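Search this site
Type and press enter

How to clean a stained white mug and the table under it

17/11/2018, by the editor of the Lagman household pages
Reading time: 2 minutes

A white mug is a nice thing until the tea has been in it for some months. Then a brown ring comes inside, and on the outside the white becomes a little dull. Many people throw such a mug away, or they scratch it with steel wool, and this makes it worse. I have cleaned mugs in this way since I moved to Skarnness, where the water is hard and leaves its mark on everything.

What you need

Baking soda, a soft cloth, an old toothbrush, warm water and a little white vinegar. A dry towel for the end. You do not need any special product.

The inside

Rinse the mug with warm water and pour the water out, but do not dry it. Put 2 teaspoons of baking soda inside and add a few drops of water, so that you get a thick paste. Spread it on the brown ring with your finger and let it stand for 10 minutes. After this, rub with the soft cloth in small circles. Do not press strongly. If the ring is old, you will perhaps repeat it one more time.

The handle

The place where the handle meets the body is the one that most people forget. Grease from the fingers collects there. Take the toothbrush, put some of the same paste on it and brush from both sides, also the inner side of the loop. Then rinse well and hold the mug against a window. On a glossy handle you will quickly notice any grey film that stayed behind.

The table

It has no sense to put a clean mug on a dirty table. A pale surface shows every mark, and a mug with a wet base makes new ones. I wipe the table first with a damp cloth and then with a dry one, always in the same direction, otherwise streaks remain.

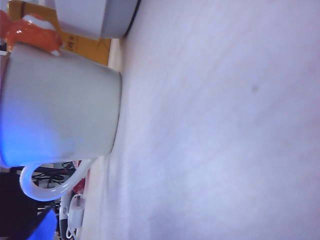
One reader from Grasham wrote to us that vinegar did more for her mugs than baking soda ever did, and that she leaves it inside for the whole night with the mug filled to the top. She also asked if this could harm the glaze.

For hard water marks she is right, vinegar is better. For tea I stay with baking soda. One whole night is too long in my opinion, above all if the mug has a printed picture or a gold line. Fill it with one part vinegar and 2 parts water, wait 5 minutes and look. Please do not put the soda and the vinegar in together, they only make foam and then both are weak.

Small grey marks on the table

Such a smudge often comes from metal or from the unglazed ring under the mug. Put a very little baking soda on a damp cloth and rub softly. Try first in a corner, for some surfaces lose their shine. If the table has cables or a paper box on it, move them away before you bring water near. Cardboard drinks water very fast and leaves a brown mark which is harder to remove than the first one.

Drying

Turn the mug upside down on the towel, but put one edge a little higher, on a folded corner for instance, so the air can go in. When the base is dry also, put it back in its place. I do the whole work once in a month, and in September, after the guests have left, I do all the cups together.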